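Trays for Small Hands: Laying a Place at the Table
Student project report, second year, Product and Everyday Design
Ferenc Deák and Petrică Husar

Where the idea came from

Petrică spent last July helping at his aunt's nursery, and he came back full of stories about lunch. The food was fine. Getting to the table was the adventure! Children of three and four carried their own plates, and the spoons slid off on the way, usually followed by peas. We both wanted a project that dealt with something that ordinary, so we asked whether the tray itself could do more of the work.

We called the project Priletti, after a misspelt label on our first box of samples, and by the time we noticed, everyone in the studio was using it.

What we looked at

Our question was a small one: does a raised rim and a plain, pale colour help a child see where the plate goes and keep it there? We kept the cutlery simple, one spoon and one fork per place, and gave them different colours so that a child could be asked for "the yellow one" before knowing the word fork. Ferenc thought this was too obvious to be worth testing. He has since changed his mind and would like that on record.

We tried two tray shapes, which we named Wellar and Nollent. Wellar has a low rim all the way round and rounded corners. Nollent has a higher rim with a dip at each short side for the fingers. Both were used with the same round plates, on a plain table without a cloth, because a patterned cloth made it much harder to judge where the edge of the tray was.

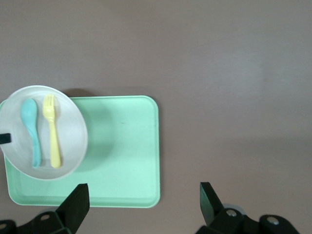 The plate gave us more trouble than the tray did. We had chosen it for the wide rim, which is lovely for catching runaway rice, but a wide rim takes up room, and if the plate is set down towards a corner it ends up sitting over the edge of the tray. Adults correct this without thinking. Children mostly don't mind it at all, and will happily carry the whole thing off at a tilt.

What we found

Over the whole trial we logged 623 carries from the serving hatch to the table. In 136 of them something slid or fell, and more than half of those involved the spoon. Cutlery laid on the plate travelled better than cutlery laid beside it on the tray floor – we had expected the opposite, and redid a full session to check.

Nollent was easier to grip, but the children kept posting their forks through the dips, which was great fun for them and no use to us. Wellar was the one they went back for.

What we would do next

We'd like to try a slightly longer tray, and a shallow ring in the floor to show where the plate belongs. Petrică also wants to test a cup, and Ferenc would prefer to do that one outdoors.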